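Workshop Tips: Getting Bag-and-Bottle Clips Ready for Your Planner

Mervin Sandhu, March 24, 2019

Packing a grocery bag is harder on perception software than stacking boxes. The bag changes shape every time it is touched. These tips come from our work on Zusura, the small task planner we run at the Nutholm workshop.

1. Label each hand separately

Give the left and right hand their own track and their own verb. One hand is often holding the bag while the other has the item, and a single label for both will teach the planner the wrong step order.

2. Treat clear plastic as two problems

A clear bottle takes on the color of whatever is behind it. Have the detector find the cap first, then fit the body from there. Depth readings through the plastic should be thrown out before the fit.

In a clip like the one below, the red cap is the easy anchor. The hand covers part of the label, so don't let the tracker depend on it.
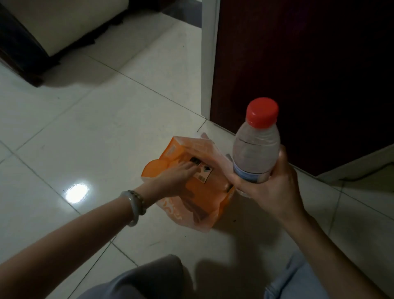
3. Mask glare on shiny floors

Glossy tile gives bright spots that a segmenter will happily call an object. Save a mask for each room and reload it when the lights change. Szymon Kalinowski keeps ours in the same folder as the calibration files.

4. Keep the bag outline loose

Refit it every 9 frames. Going lower slowed our machine and gained nothing.

5. Cap the planner's search

We stop at 400 candidate grasps per item. If none passes the collision check, move the viewpoint and start again. Raising the limit to 1,448 only made the wait longer.

6. Write down the software version with every run

Put it in the log header. File names get changed.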